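From: Khurram Pirzada
To: Grenham Neighbors list
Subject: Re: [grenham-neighbors] switching off gas, group deal

Weronika Cieślak wrote:

> Hi all, as promised, the details from Otevent. If enough of us sign up
> together they will take out the gas range, cap the line and put in an
> induction range for a flat price, and they say the average household
> makes it back in 3 years on the gas bill alone. Farzana and I both went
> to the talk and came away pretty convinced. The air in your kitchen is
> cleaner from the first day, too. They need names by the end of February
> to hold the price. I know some of you will have questions so fire away!
>
> > Also please remember the recycling has moved to the other side of
> > the lot.

Weronika, thanks for typing all that up. I have questions, and you did say fire away.

Start with the three years. My gas bill has a fixed monthly charge on it that I pay whether I cook or not, and it's the biggest line on the bill in summer. You only lose that charge if you close the gas account, and you can't close the account if your furnace and water heater are on gas, as mine are and I'd guess most of ours are. The cooking part of my bill is tiny. I went back through last year's and compared July, when the furnace is off, with the two weeks we were away, and cooking for four people came out to pocket change. So where is the saving coming from? Either Otevent is counting the fixed charge, or their average household is running a diner.

Then there's the electric side. The sheet says nothing about what the new range costs to run. It does say "panel upgrade not included" in the small type on the back. My panel is full. Zeeshan Hayat had his done two years ago when he put in the dryer and he paid more than the dryer cost. Maybe he'll post the number if he doesn't mind. Anyone in the older half of Grenham should look in the box before putting their name down. If you see fuses, stop there.

On the air. I believe this one more than the rest, and I don't want to be the guy who says gas is fine because his grandmother cooked on it. Burning something indoors makes fumes, sure. But Otevent's flyer compares a gas range with no hood running to an induction range with the hood on, and that's a rigged match. I'd like to see both with the hood on. I'd also like to see somebody cook bacon on each, since half of what you smell in a kitchen comes off the pan. 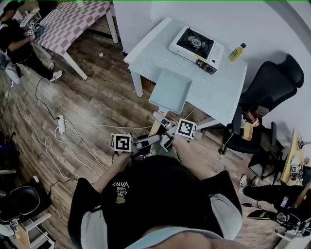 And what do you do when the power's out? We lost it for most of a day last winter, and the people on our end who could light a burner with a match were making soup for the ones who couldn't. A camp stove is the usual answer. Fine, but then you're storing fuel canisters in the hall closet, and you shouldn't be running one of those indoors without a window wide open, in winter, in the dark. Put it on the porch if you have a porch. I don't think that kills the idea of switching, but it belongs on the sheet.

Pans next. Fouzia Sial asked about this at the talk and was told "most cookware works." Try a fridge magnet on the bottom of everything you own. I did it last night and five of my pans stuck and seven didn't, including the big pot and both of the ones my wife likes. Otevent will sell you a Dureck starter set for 376 dollars, or you get 400 dollars' credit if you go for the larger range, which costs 700 more. I had to read that twice. You pay 700 to get 400 back, to be spent with them.

Some things I'd want in writing before I sign anything —

Who pulls the permit for capping the line, and who pays for it.

What happens to the price if the house needs a new circuit and the owner backs out at that point. Is the deposit gone?

Who does the warranty work. The Rosales people who did the gutters were also a group deal, and they stopped picking up the phone by fall.

Whether the old ranges get hauled away or left in the driveway.

I'm not against induction. My sister has one and it boils water faster than mine, and her kids can't leave it on by accident. If my range died tomorrow I'd price one. What I don't like is a deadline set by the company doing the selling, and a payback figure with no arithmetic under it. If Farzana Virk still has the slides, could she send them around? I'd especially like the one with the bar chart, because Fouzia says the bottom of it didn't start at zero.

Please don't put me on the list for now. Happy to be shown I'm wrong, with numbers.

Khurram

P.S. Other side of the lot from where? There are two sets of bins by my building and both were full this morning.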